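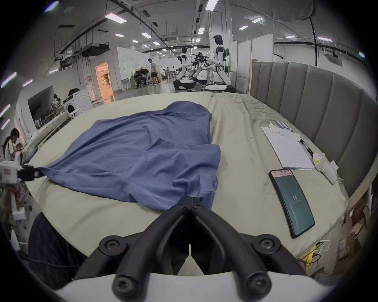
Handgreifer Herna, Zweierset für Vorführdaten

Artikel der Reihe Clasum. Lieferbar ab Lager, Seite geändert am Sonntag, 5. Juli

Mit dem Herna führt man einem Roboter eine Aufgabe mit der Hand vor. Man hält den Greifer, fasst damit zu, und die Kamera am Gerät zeichnet auf, was vor den Backen passiert. Ob daraus später eine brauchbare Bewegung wird, hängt von vielem ab, was wir nicht verkaufen. Wer einen fertigen Wäschefalter sucht, ist auf dieser Seite falsch.

Wofür er taugt

Am besten für weiche Teile, die man an einer Ecke oder Kante fassen will. Ein zerknittertes Hemd auf einem Bett ist dafür eine ehrliche Prüfung: Der Stoff gibt nach, der Kragen klappt um, und die Backen müssen knapp über dem Laken eine kleine Falte erwischen, ohne das Laken mitzunehmen. Mit starren Würfeln auf leerem Tisch sieht jeder Greifer gut aus. Wir raten deshalb, gleich mit Textilien zu testen und die Würfel im Schrank zu lassen.

Für Schrauben, Stecker und alles, was Kraft braucht, würden wir ihn nicht nehmen. Eine Kraftmessung ist nicht eingebaut. In der Aufnahme ist zu sehen, dass die Backen schließen, wie fest sie das tun, steht nirgends.

Vorführen von Hand oder Fernsteuern?

Die Frage kommt in fast jeder Anfrage, und eine pauschale Antwort halten wir für unseriös. Mit dem Handgreifer geht es schneller, und Neulinge kommen meist nach kurzer Zeit zurecht. Dafür macht der menschliche Arm Dinge, die ein Roboterarm nicht kann: Er greift um Ecken, dreht das Handgelenk zu weit und ist an der Bettkante nie im Weg. Solche Durchgänge muss man hinterher aussortieren.

Beim Fernsteuern ist wenigstens jede Bewegung eine, die der Arm wirklich ausgeführt hat. Es ist langsamer, ermüdet und verlangt, dass der Roboter frei und betriebsbereit ist. Unser Fernsteuerpult Ndlovu läuft mit derselben Aufnahmesoftware, die Dateien lassen sich mischen. Ob das Mischen der Aufgabe nützt, muss jeder selbst nachprüfen – unsere eigenen Versuche vom Mai waren dazu nicht eindeutig.

Technische Angaben

Lieferumfang: 2 Handgreifer, 2 Ladekabel, Transportkoffer
Backen: gebogen, paarweise schließend, ohne Werkzeug wechselbar
Eigengewicht je Greifer: 300 g ohne Kamera
Kamera: nicht enthalten, Halterung liegt bei
Kraftmessung: keine
Software: Plaltadlow Aufnahme, Einzelplatzlizenz

Was im Prospekt gern fehlt

300 g klingen nach wenig. Am Ende eines Vormittags sind sie es nicht mehr, und müde Hände liefern schlechtere Vorführungen. Planen Sie Pausen ein.

Die Backen verdecken einen Teil dessen, was man greift. Genau an der Stelle, an der sich die Spitzen treffen, sieht die Kamera am wenigsten. Ein anderer Halterungswinkel verschiebt das Problem nur.

Dunkler Stoff vor dunklen Backen ist heikel. Ein blaues Hemd auf hellem Laken geht gut, ein schwarzes auf schwarzem Bezug haben wir nach 9 Durchgängen aufgegeben.

Eine Mindestzahl an Vorführungen nennen wir nicht. Wer Ihnen ohne Kenntnis der Aufgabe eine nennt, rät.

Passendes Zubehör

Ersatzbacken Herna, Paar
Halterung, kurz
Fernsteuerpult Ndlovu
Koffereinlage für zwei Kameras

Preis und Leihgerät

Den Preis teilen wir auf Anfrage mit. Vor dem Kauf empfehlen wir das Leihset, zwei Wochen, mit Ihren eigenen Teilen und auf Ihrem eigenen Untergrund. Die Leihgebühr wird beim Kauf angerechnet. Rückgabe bitte im Koffer und mit allen Kabeln.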